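Chapter 6
Paying for the Second Arm

By the time most readers reach this chapter, they have already fallen a little in love with a machine. I say that kindly, having done it myself more than once. You visit a trade show in November, you watch an arm move blocks from one tray to another, and by the drive home you have spent next year's money in your head. What follows is meant to slow you down a bit without spoiling the fun.

We will follow the Hawthorne shop, which started with one arm on a bench and wanted a pair. The arm itself was easy to price, and the seller, Finent, was happy to help. The trouble came with everything that hangs off it — grippers, cables, mounting plates, spare finger pads — none of which appeared on the first quote.
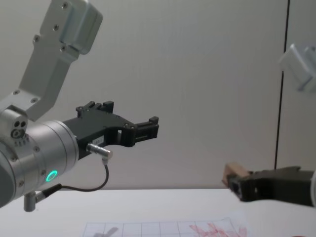
Hawthorne's first list of extras came to $3725. A gripper cable was $300 on its own, and a set of Vulo mounting plates added $740 more. Then there were the 60 hours of setup time, which nobody had thought to write down at all, though somebody certainly had to be paid for them.

So before we get to leasing and resale value, take out a sheet of paper and write down every item that has to be bolted, plugged in or replaced before your arm can pick up its first part. We will use that list all through the chapter, so please keep it handy.

Related chapters
Chapter 4: Reading a Supplier's Quote
Chapter 5: Floor Space, Power and Air
Chapter 7: Lease or Buy? The Grindumden Case
Chapter 9: Planning for Spare Parts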